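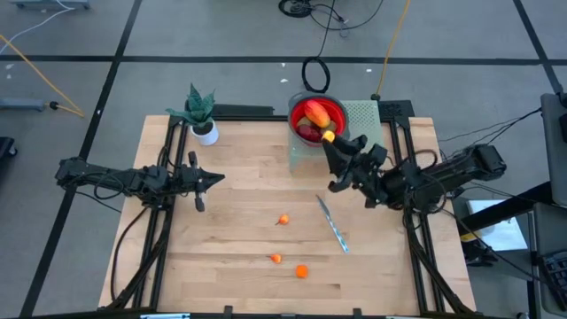

Elle a quitté la comptabilité à trente-deux ans pour apprendre l'animation 3D. Aujourd'hui, elle anime des créatures dans un petit studio d'Oltbridge, et elle donne le soir un cours à distance que ses élèves appellent simplement « l'atelier des poids ». Elle a accepté de répondre à nos questions, à condition que son nom ne soit pas publié, car son contrat actuel est assez strict sur ce point.

Je lui demande d'abord pourquoi elle n'a pas choisi une école. « Les écoles de Zarkville étaient trop chères pour moi, répond-elle, et je ne voulais pas passer une année entière à dessiner des natures mortes. Je savais déjà ce que je voulais faire : des personnages qui marchent, qui tombent, qui portent quelque chose de lourd. » Elle s'est donc inscrite à une formation en ligne de 6 mois, chez Lockwood, avec un seul professeur pour quatre élèves.

Le début fut difficile. Son premier exercice était une balle qui rebondit, et le professeur le lui a fait recommencer pendant trois semaines. « J'étais vexée. Je croyais que j'allais tout de suite animer un dragon. Et puis un matin j'ai ouvert l'éditeur de courbes, et j'ai vu que ma balle ralentissait avant de toucher le sol. C'était évident, mais mes yeux ne le voyaient pas avant. »

Les corrections arrivaient par vidéo, avec des dessins par-dessus ses images. Elle les a toutes gardées - le dossier contient 444 fichiers - et elle en regarde encore quelques-uns quand un plan lui résiste. Je veux savoir lesquels. « Ceux sur les hanches, surtout. Un débutant anime les mains, parce que c'est joli. Mais si la hanche est fausse, la main sera fausse aussi. »

Nous parlons ensuite de son premier emploi. Holetti, un studio de jeux mobiles, cherchait quelqu'un pour nettoyer de la capture de mouvement. Le travail était répétitif, avec des pieds qui glissent et des épaules qui traversent le cou. Elle y est restée deux ans et ne le regrette pas. « On apprend beaucoup sur le corps quand on répare 300 cycles de marche. Une personne fatiguée ne pose pas le talon de la même façon. Cela, aucun livre ne me l'avait expliqué clairement. »

Sur les outils, elle est moins bavarde. Elle travaille avec le logiciel du studio et refuse de dire s'il est meilleur qu'un autre. Elle insiste par contre sur le rig, c'est-à-dire le squelette et ses contrôleurs. Celui de sa créature actuelle possède 1601 contrôleurs, et elle trouve que c'est trop. « J'en utilise peut-être une petite partie. Le reste, je le cache, sinon je sélectionne toujours le mauvais sourcil. »

Est-ce qu'elle conseille le même chemin à ses élèves ? Elle hésite un moment. La formation à distance demande une discipline que tout le monde n'a pas, dit-elle, et la solitude lui a parfois pesé. « Il faut montrer son travail quand il est encore laid. Pour moi c'était le plus dur, plus dur que la technique. »

Son prochain cours commence en août. Les places sont déjà prises, mais elle garde une liste d'attente et elle répond elle-même aux messages, en général le soir, après le rendu du dernier plan.

Entretien publié le 21 juillet 2019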